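Handover task takes up the spring term

2018-03-17

The robotics club at Aksoy has spent most of this year on one exercise: a person holds out a household item and the arm takes it. The club's lead tutor, a former test engineer at Boltex, described the work between two sessions.

"Picking from a table is largely a position problem," the tutor said. "In a handover the item swings, and the hand holding it drifts. Students find that their grasp point is out of date before the fingers close."

The arm runs Grekix, a control program written by the members. It takes its view from a small camera at the wrist and keeps the fingers open until the item lies between them.

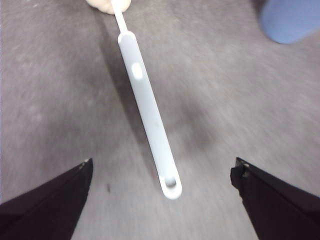 Long, thin plastic items cause the most trouble, according to the tutor. "Held by one end, they turn. We ask for a grip low on the body, and we log every attempt, good or bad."

The log now stands at 2,286 attempts, of which 2,153 were kept after checking. The rest had missing camera data. The first target was 1,000.

Asked about speed, the tutor was cautious. "We capped the closing speed at 40 per cent. Some members want it raised. I would like to see the release timing fixed first. At present the person lets go when they feel a pull, and people differ in how much pull they wait for."

The club will enter the handover class at the Oltance student contest in May. Entry rules allow one spare set of fingers, and the members are still deciding which pad material to fit to it.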